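カテゴリ: サポート > 協働アーム > 作業標準・運用ルール タグ: 開始条件, 接触しきい値, 布敷き作業台, コード213

件名: 籠入れ作業の開始前点検でコード213が断続的に出て、次の動作に進めない
製品: Tremance セルコントローラ
設置先: Plimivley 試験棟
適用標準: Zadunura 作業標準(卓上ハンドリング編)
優先度: 中
状態: 解決(標準側の改訂案は継続審議)
起票日: 2019年11月30日

■ 起票内容

布を敷いた作業台の上で、小球を籠に入れる動作と、籠から取り出す動作を交互に繰り返している。各動作の開始前に、Tremance側の開始条件点検が走る。この点検でコード213が出ることがあり、出るとアームは待機姿勢に戻ったまま次の指令を受け付けない。手動で復帰させれば同じ配置のまま通ることもあれば、二度三度と続けて出ることもある。

コード213の説明は取扱説明書では「開始条件不一致」の一行だけで、どの条件が不一致だったのかは操作画面に表示されない。詳細ログには項目名が残るが、現場の権限では閲覧できない設定になっていた。

発生条件について分かっていること。
・アームの原点復帰直後には出ていない。
・把持物を籠に入れた後の点検、籠から出した後の点検のどちらでも出る。
・夜間の無人時間帯は運転していないため、データがない。
・グリッパ交換の前後で頻度が変わったという印象はない。

現場では、出たら手動復帰して続行するという対応をとっていた。これが作業標準に照らして許されるかどうかも併せて確認したい。標準の「異常時の扱い」の章には、同じコードが続いたら運転を止めて記録を残すこととある。ただ「続いたら」の定義がなく、当番によって判断が分かれている。

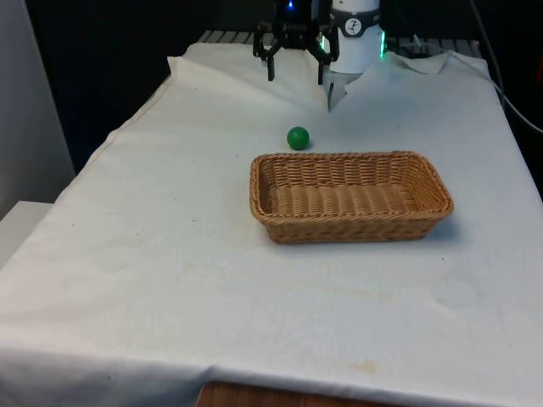

手動復帰の手順は、教示器で運転許可を落とし、保護停止の解除を押し、待機姿勢を確認してから許可を戻すというもの。復帰操作そのものは標準の手順書どおりで、省略はしていない。復帰後に作業台の上を触るかどうかは決まりがなく、球や籠の位置を直す当番と、そのまま続ける当番がいる。布の皺を伸ばすことについても同様に決まりがない。

希望する対応は次のとおり。
・コード213の内訳が分かるようにしたい。
・復帰後にどこまで触ってよいかを標準の条文で示してほしい。
・続行してよい場合と止めるべき場合の線引きがほしい。

■ 対応記録 一次受付

閲覧権限を一段上げ、詳細ログを現場から取り出せるようにした。権限変更は作業標準の「設定変更」に該当するため、変更票を起こしてある。変更票の控えは操作盤の横に綴じること。

コード213の内訳は次の項目からなる。Tremanceの現行版では、どれかひとつでも外れると同じコードになる。

a. 待機姿勢における関節角の一致
b. グリッパ開度の一致(開始時は開)
c. 接触検出の零点確認
d. 作業面の基準登録との一致
e. 対象物候補の確認

aとbは送付されたログでは全件合格。以後はc、d、eに絞って確認する。

先に安全面の回答だけしておく。コード213は運転品質の点検であり、保護停止の系統とは独立している。したがって213で止まったこと自体は安全機能の作動にあたらず、手動復帰を行ったことが安全上の違反になることはない。一方、復帰を原因確認の代わりに使い続けるのは作業標準の「異常時の扱い」に反する。当面、同じ動作で二度続けて出た場合は運転を止め、詳細ログを保存してから連絡してほしい。この「二度」は暫定の扱いで、標準の正式な解釈は後段で扱う。

■ 確認その一 接触検出の零点

接触検出は手首の力覚値で行っている。現場の設定値を確認したところ、検出しきい値は15 Nで、作業標準の推奨値と同じだった。しきい値そのものに問題はない。

零点確認は、アームが待機姿勢で静止してから力覚値を読み、ばらつきが許容内に収まるかを見る。ここで静止待ち時間の設定に差異があった。作業標準は2000 msと定めているが、現場の設定ファイルではこの行が空欄になっており、空欄の場合は待ち時間なしで読みに行く。5月に配布された更新で項目名が変わり、旧名で書かれた値が読み込まれなくなっていた。更新時の配布文書には項目名変更の記載があるものの、設定の移行手順には入っていない。

処置: 設定ファイルの当該行を新しい項目名で書き直し、2000 msを設定した。変更票を起票。変更後に待機姿勢で零点確認を繰り返し、cの不合格が出なくなることを確認した。

補足: 手首まわりのケーブルの取り回しも零点に影響する。アームに沿って曲げてある黒いケーブルは、待機姿勢で突っ張りが残らないこと、手首を回した時に固定具へ掛からないことを見る。標準ではこれを始業点検に含めている。現場の始業点検表にはケーブルの外観の欄はあるが、待機姿勢での張りを見る欄がない。欄を追加した点検表の案を添付した。

この時点で現場から、頻度は下がったがまだ213が出るとの連絡。内訳はdとeに分かれており、cは出ていない。

■ 確認その二 作業面の基準登録

基準登録は、空の作業面を点検用カメラで取得し、以後の点検で作業面の輪郭と高さを比較するための記録である。布敷きの作業台では布の皺や寄りが高さの差として現れる。硬い天板の上で使う場合に比べて、登録の鮮度が結果に効く。

現場の登録は布を交換する前のものだった。交換後に再登録した記録がない。標準には「作業面の材質または形状を変更したときは再登録する」とあり、現場では同じ種類の布への交換を変更とみなしていなかった。条文の文言からは、その解釈も成り立つ。

Zadunura標準の事務局に照会した結果、布の交換、洗濯後の再敷設、位置の引き直しはいずれも「形状の変更」に含まれるとの回答を得た。改訂案には例示として明記される予定。

布の扱いについて、現時点で有効な運用は次のとおり。

・布は作業区画の内側で平らに敷く。微細な皺は許容する。
・余った布を区画の外へ寄せること自体は禁止しない。寄せた部分が区画境界から50 mm以上離れていることを確認する。
・寄せた部分の高さが変わった場合も再登録の対象とする。
・布の縁は作業者の側に垂らしてよい。垂れた縁を運転中に引かない。
・汚れは再登録の要否に関係しない。高さに影響する付着物があれば除去する。

布の固定具については標準に規定がない。現場から、両面テープで固定してよいかとの問い合わせがあった。標準上は可。ただしテープの厚みも登録に含まれるため、貼ってから登録する。順序を逆にしないこと。

再登録の手順を下に記す。現場の手順書に写す場合は、番号もこのまま使うこと。手順書とログの番号が対応していると、後で照合しやすい。

手順1 運転許可を落とし、アームを待機姿勢で停止させる。
手順2 籠と小球を作業面から取り除く。区画外の物は、通常運転時と同じ位置に置いたままにする。
手順3 布を敷き直し、区画境界からの離隔を確認する。
手順4 作業者は点検用カメラの視野から離れる。
手順5 Tremanceの「作業面登録」を実行し、完了表示を待つ。
手順6 籠を置き、対象物なしで開始条件点検を一度通す。
手順7 小球を置き、通常の開始条件点検を通す。
手順8 登録の実施を運転日誌に記入する。記入項目は実施者の所属、理由、布の状態。

手順2で区画外の物を動かすと、登録時と運転時で背景が変わる。過去に別の設置先で、登録のときだけ工具や台車を片付けたために不一致が続いた例がある。

手順6で不合格になる場合は籠の登録を確認する。籠は編み目のある容器として登録してあり、無地の箱の設定を流用すると底面の高さが安定しない。現場の設定では容器の種別が「箱・平底」になっていたため、「編み籠・傾斜側面」に変更した。変更票あり。

なお、籠の向きは標準では規定していない。区画に対して斜めに置いてもよいが、長辺の向きをグリッパの開閉方向と合わせない場合は、縁と指先の干渉計算を有効にしておくこと。現場では有効になっていた。
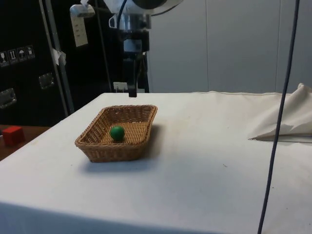

■ 確認その三 対象物候補

eは、視野の中で対象物とみなし得る物がひとつに決まるかどうかの点検である。候補がない場合と、候補が複数ある場合の両方で不合格になる。Tremanceの詳細ログでは前者が「なし」、後者が「多重」と記録される。現場のログはほとんどが「多重」だった。

最初に疑ったのは球の照り返しで、照明の反射を別の物と誤認する例が他の設置先であったためである。照明を一灯落として試したが、結果は変わらなかった。照明は元に戻した。

次に、グリッパの指先と球が重なって見える位置での誤認を疑った。指先が球に近い姿勢では、球の輪郭の一部が指に隠れ、残りが分かれて見えることがある。ただし開始条件点検は待機姿勢で行われるため、この経路は点検時には起こらない。待機姿勢に戻りきる前に点検が始まっていれば起こり得るが、aが全件合格しているので除外した。

三つ目に、探索範囲の設定を確認した。標準は探索範囲を作業区画と一致させるよう求めている。現場では探索範囲が点検用カメラの視野全体になっていた。導入時の既定値がそのまま残っていたものとみられる。視野には作業台の外の面も含まれ、そこにある物も候補に数えられる。

処置: 探索範囲を作業区画に一致させた。設定後、区画外に物を置いた状態で点検を通し、「多重」が出ないことを確認した。あわせて、区画内に別の小物を置いた場合には正しく「多重」が出ることも確認した。通ることだけを確かめて終わりにすると、点検自体が働いていない状態を見逃すため、不合格になるべき条件も必ず試す。

現場から、Kangの設置分でも同じ既定値ではないかとの指摘があった。確認したところ、Kangも視野全体のままだった。Kangは作業台の周囲が区画の外まで片付いており、症状が出ていなかった。同じ処置を適用した。

■ 区画外の物品に関する標準の解釈

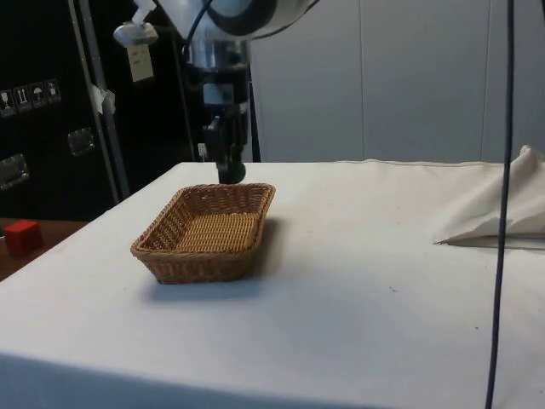

待機物という区分は、標準の旧版では「当該作業で使用せず、かつ作業面の近傍に置かれる物」とだけ定義されていた。近傍の範囲が示されておらず、隣の台に置いた物を含むかどうかで読み方が割れる。現場で該当するのは、白い布の台の左、一段低い茶色の木の面に置かれた赤い立方体である。作業面の上ではないので登録は不要と読むのが現場の解釈で、視野に入る以上は登録が必要と読むのが当方の解釈だった。事務局の回答は後者で、点検用カメラの視野に入り、かつ対象物と同程度の大きさの物は待機物として登録する。探索範囲を区画に限定した後でもこの義務は残る。

これを受けて、立方体を待機物として登録した。位置を変えた場合は登録を更新する。撤去する場合は登録も削除する。登録だけが残ると、次に別の物が同じ位置に置かれた時に待機物として扱われてしまう。

搬送用ケース、支柱、壁面などの据え付け物や大型の物は待機物の登録対象にならない。ただし、支柱に貼ったテープや札のように後から付けて動き得る物は、運転中に剥がれて区画に入らないよう始業点検で見ておく。登録までは不要。

■ ケーブルの扱い

現場から追加の照会。作業台の手前側に上から垂れている細い紺色のケーブルについて、標準に適合しているかどうか。

条文上の要求は次の二点。
・アームの可動範囲を通るケーブルは、アームの動作で引かれない経路とすること。
・点検用カメラと作業区画の間を横切るケーブルは、固定するか、遮蔽物として登録すること。

一点目について。教示した動作の範囲と照合し、到達範囲の制限が有効であることを確認した。制限を外して手動で動かす場合は届き得るので、保守モードでの作業時には一時的に脇へ寄せること。

二点目について。ケーブルは視野の右寄りを縦に通っており、現在の作業区画とは重なっていない。ただし余裕は大きくない。揺れた時に区画へ掛かるかどうかは静止した状態では判断できないため、扉の開閉と空調の入切を行いながら連続で点検を走らせた。dの不合格は出なかった。この結果をもって現状は適合と判断するが、上下二か所での固定を推奨する。固定した場合は再登録を行う。

参考: 寄せた布の側にケーブルが触れている場合、布を引き直す時にケーブルも動く。布とケーブルのどちらかを動かしたら、もう一方も見る。

■ 「続いたら」の解釈

異常時の扱いの章にある「同一コードが続いた場合」について、事務局の見解は次のとおり。

同一の動作区分において、手動復帰の直後の点検で再び同じコードが出た場合を「続いた」とする。間に正常な動作が入った場合は続いたものとみなさない。ただし、同一の当番の時間内に繰り返し出る場合は、続いていなくても日誌に残す。

したがって一次受付で示した暫定の扱いはそのまま正式な運用となる。現場の手順書には次の文を入れること。

「手動復帰後の開始条件点検で同じコードが出たときは、再度の復帰操作を行わず、運転許可を落とした状態で詳細ログを保存し、連絡する。ログの保存が完了するまで、作業面および区画外の物に触れない。」

復帰後に球や籠の位置を直してよいかという点は、次の区分による。

・一度目の復帰の前: 触れない。
・一度目の復帰の後、点検の前: 籠と小球の位置を直してよい。布には触れない。
・二度目に出た後: ログ保存まで何にも触れない。
・ログ保存の後: 制限なし。布に触れた場合は手順1から再登録。

区画内に手を入れる時は、いずれの場合も運転許可を落としておく。協働運転の認定があるセルでもこの点は変わらない。現場では球の置き直しの時だけ許可を残していた当番があったとのことで、これは標準に反する。周知を依頼した。

■ 現場からの質疑(抜粋)

問い: 籠の中に小球がある状態で再登録してよいか。
回答: 不可。手順2で籠ごと取り除く。

問い: 小球の色を変えたい。標準上の手続きは必要か。
回答: 標準上は設定変更にあたる。Tremance側では対象物の登録を作り直す。布と近い色は避けること。色以外に表面の艶も登録に影響するため、同じ色でも別製品に替える場合は作り直す。

問い: しきい値15 Nを下げれば、指先が布に触れた時点で早く止まるのではないか。
回答: 止まるのは早くなるが、手首の加速時の読みを接触と取り違えやすくなる。下げる場合は動作速度も併せて見直し、リスクアセスメントの該当行を更新する。単独での変更は認めていない。

問い: 指先を布面のすぐ上まで下げる教示は標準に適合するか。
回答: 適合する。下降の最終区間で減速していること、接触検出が有効であることが条件。布が持ち上がっている箇所の真上で下降させる教示点は避ける。該当する点があれば教示を変えるか、布を敷き直す。

問い: 点検の間隔を空け、動作の何回かに一度にできないか。
回答: 設定としては可能。標準では毎回を求めており、間引く場合は適合の表示を外すことになる。

問い: 日誌は電子でもよいか。
回答: よい。後から書き換えた時に履歴が残る形式に限る。

■ 変更の一覧

・詳細ログの閲覧権限 変更済
・静止待ち時間 2000 ms、新項目名で記載 変更済
・容器種別 編み籠・傾斜側面 変更済
・作業面の基準登録 再取得済
・探索範囲 作業区画に一致 変更済(Kang分も同様)
・待機物の登録 赤い立方体 追加済
・始業点検表 ケーブルの張りの欄 案を送付、現場で採否を判断
・手順書 異常時の文言 現場で差し替え
・紺色ケーブルの固定 推奨、未実施

接触検出のしきい値、到達範囲の制限、動作速度、教示点は変更していない。

■ 経過確認

全変更の適用後、現場で通常の運転を再開。コード213は再開初日に一度出た。詳細ログの内訳はdで、運転日誌によると昼の休止中に布を引き直していた。再登録を実施し、以後の点検は合格している。

この一件は手順どおりに扱われており、ログ保存も済んでいた。休止明けに布の状態を確かめる欄がないとの意見があり、始業点検表の案に「再開時」の列を追加して再送した。

■ 残件

・操作画面に213の内訳を表示する件は、Tremanceの改修要望として別チケットに移した。本チケットでは追わない。
・5月の更新で項目名が変わった設定が他にもないか、設定ファイルの照合を実施中。見つかった分は本チケットに追記する。
・標準の改訂案のうち、布に関する例示と待機物の定義は事務局で審議中。確定するまでは上記の回答を運用の根拠とし、手順書にはチケット名を引用しておくこと。
・離隔50 mmの測り方について、布の縁から測るのか、持ち上がった部分の裾から測るのかという質問が出ている。裾から測る読み方で仮運用中。回答待ち。

■ 追記

設定ファイルの照合結果。旧項目名のまま読み込まれていない行がもうひとつ見つかった。点検不合格時の警告音の設定で、動作には影響しない。新項目名に直し、変更票を追加した。Kang側の設定ファイルには旧項目名の行は残っていなかった。

紺色ケーブルは上側のみ固定したとの連絡あり。下側は手前の台の配置が決まってから固定する。上側の固定後に再登録を実施済み、日誌の写しを受領した。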